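Porkeo Duncombe Hand-Held Gripper Pair

Home / Data collection / Hand-held tools / Duncombe pair

Sold as a set of two. Ships assembled.

Overview

The Duncombe pair is a set of two hand-held grippers for recording manipulation examples. The operator holds one in each hand and does the job directly, with no robot arm in the room. Each gripper carries its own camera and records the view over the fingers together with the jaw opening. The recordings are then used to train a policy for an arm fitted with a matching gripper.

Most customers use the pair in homes, small kitchens and workshops where setting up a teleoperation station would take longer than the recording itself. One person can carry everything needed for a day's work in the supplied case.

What you can record

The set was designed around tabletop jobs: clearing, sorting, folding, wiping, putting things into containers. Both grippers can work on the same object or on different ones. Episodes from the left and right units are matched by a shared clock signal, so there is no need to clap or tap the fingers together at the start.
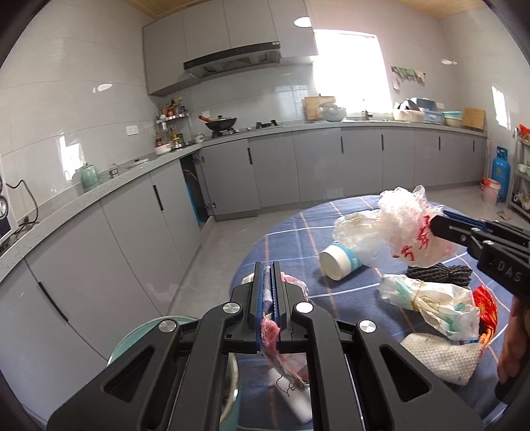

Soft waste is the hardest category in our starter task list, and we suggest leaving it until the operator is used to the trigger. Rigid items give a clear stop when the jaws close. Film and cloth do not, and new operators tend to squeeze too hard or let go too early. A useful exercise is to lift a rag in one gripper and a crumpled plastic bag in the other, with a paper cup, a snack wrapper and more bags left scattered on the tablecloth. Grip the rag near its top and let the rest drape. Vary the pile between episodes, and include patterned table coverings as well as plain ones. Policies trained only on bare surfaces often reach for stripes and folds when they are moved to a real dining table.

Planning a session

Write the task sentence before you begin and keep it the same for the whole batch. "Put the waste in the bin" and "sort the waste by material" are different tasks and should be stored separately, even if the first few seconds look alike.

We recommend batches of 18 episodes followed by a break. Operators slow down after that and their paths get sloppy. Keep failed grasps if the operator recovers and finishes. Mark the episode as dropped if they give up.

Mehrangiz Golestani of our applications team keeps a short guide to household tasks, including the starter list mentioned above. It comes on the card in the case and was last revised in January.

Episode review

The Polham review software is included. It plays both camera views side by side with the jaw opening drawn underneath. You can trim the start and end, add a task sentence, and reject an episode with one key. Export is by folder, one folder per episode.

Polham will flag an episode on import if:
tracking was lost on either gripper
the two clocks disagree
the jaw reading did not change from start to finish

Flagged episodes are kept until you delete them.

Specifications

Grippers per set: 2
Maximum jaw opening: 90 mm
Run time per charge: 6 hours
Finger pads: ridged, replaceable
Trigger: spring return, adjustable
Warranty: 18 months, pads excluded

In the case

Two grippers
Charger and two cables
Spare finger pads, one set
Hex key for the pad screws
Card with task guide and Polham installer

Care

Wipe the pads with a damp cloth after handling food waste or anything greasy. Do not soak them. Loose threads can wind around the base of the fingers, so check there at each break and pull them out by hand with the power off. Check that the screws on the linkage are tight before a long session.

Related

Kuroda wrist mount, for fitting the same fingers to an arm
Replacement pads, set of four
Hard case, empty

Page updated November 3, 2024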